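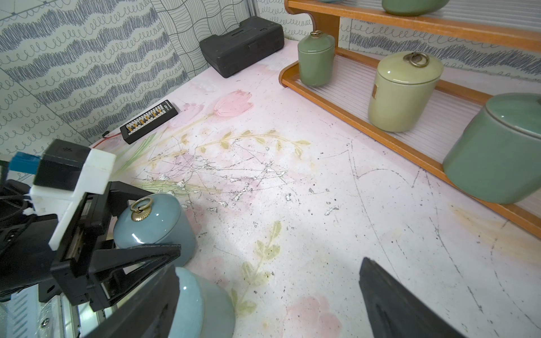

Fig. 4-1. Scratches and peeled patches on a tulip print.

Guides > Toltness Wall Squares > Section 4: Planning and hanging

4. Planning and hanging a mixed-pattern wall

Now for the fun part! Your walls are clean, your squares have rested flat overnight, and you get to decide what goes where. Take your time with this section. A good layout is a pleasure to live with, and the hanging goes quickly once it is settled.

4.1 Before you open the paste

1. Lay every square face up on a clean floor, in the order you think you want.
2. Walk away, have a coffee, come back and swap at least two of them. It almost always gets better.
3. Keep busy patterns from clumping – a lattice next to big spots is lovely, three lattices in a row can look like a mistake.
4. Write a number in soft pencil on the back of each square, with a small arrow pointing up.
5. Take a phone photo of the finished layout and stack the squares in reverse order, so that square 1 ends up on top.

Note: The large pack holds 200 squares. If your wall needs more, check that the batch number on both packs matches. Small shifts in gray show up more than you would expect.

4.2 Marking the wall

Find the middle of the longest wall and draw a plumb line from ceiling to baseboard. Each square measures 378 mm on a side, so measure outward from your line and make a light tick for every column. If the last column comes out as a thin sliver, move the line over by half a square and start again. Jennylyn Saludo, who drew most of the patterns, likes to begin with a star panel at eye level and build outward from there. Try it!

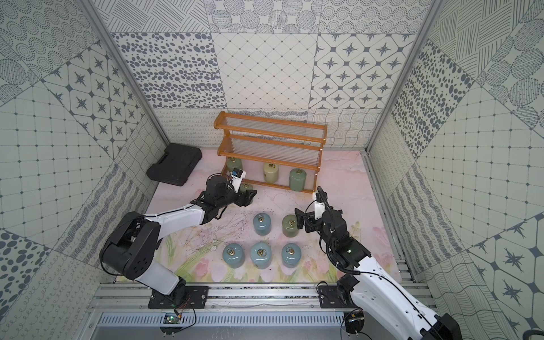 Toltness Set-up Guide – page 7

4.3 Hanging

1. Mix one packet of Abella paste with cold water and let it stand until the lumps are gone.
2. Brush the wall, never the square. Cover one column at a time.
3. Set the top edge first and let the square fall into place.
4. Smooth from the center out with the felt tool. Short strokes work best.
5. Wipe the seams with a damp sponge before you start the next column.
6. At an inside corner, let the square run 5 mm past the corner and lap the next one over it.

Caution: Turn off power at the breaker before cutting near outlets and switches. Keep the cover plates off until the paste is fully dry.

Caution: Do not hang squares within a hand's width of a stove or heater.

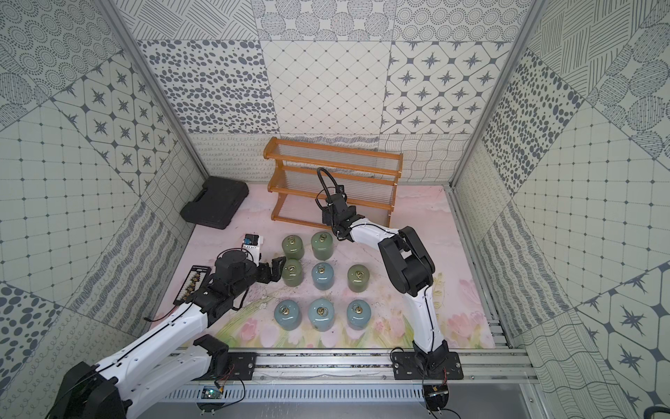 Fig. 4-2. Star, lattice and spot patterns meeting across three walls.

4.4 Living with it

Dust with a dry microfiber cloth. Pencil marks lift with a white eraser, used gently. Printed tabletops and mats need more care than walls do, so use a cutting board under knives and blades.

Spare squares are sold one at a time under part number 931. Tuck a few away flat – you will be glad you did when the furniture gets moved!

Related guides
Vutach felt tools: choosing a size
Section 3: Cleaning and priming old plaster
Section 5: Ceilings and sloped walls
Removing squares without tearing the wall

Holutberg Wallcoverings | Guide text: Arnel Magbanua | Revised 16/05/2022 | Contact us | Back to top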